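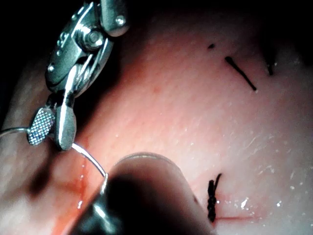
Andreadis

A home-built suturing arm in the Nernance shared workshop passed its first curved-needle trials in February, and the build files were posted on May 30, 2026. The project, called Narnusari, drives a steel needle driver with a knurled jaw through a cable-actuated wrist. A second instrument works beside it, and knots are tied in black braided thread.

The wrist was the slow part. Cable stretch let the jaws drift under load, and the needle rolled in the grip. The builders moved the tensioners to the base, shortened the cable run and rewrote the homing routine. The log now lists 1558 needle passes, 383 of them after the change.

Control runs on a Zokov board with 2 motor channels left unused. Parts cost was not published – the motors came from a scrapped plotter. Narnusari is a bench project and has no clinical approval.

Reader comments

tensioner_fan: What cable diameter? The drawing on page 20 leaves it blank.

mill_and_lathe: Moved mine to the base too. Backlash dropped, friction went up.

This site uses cookies. Accept | Settings

Contact | © 2026 Nernance | Back to top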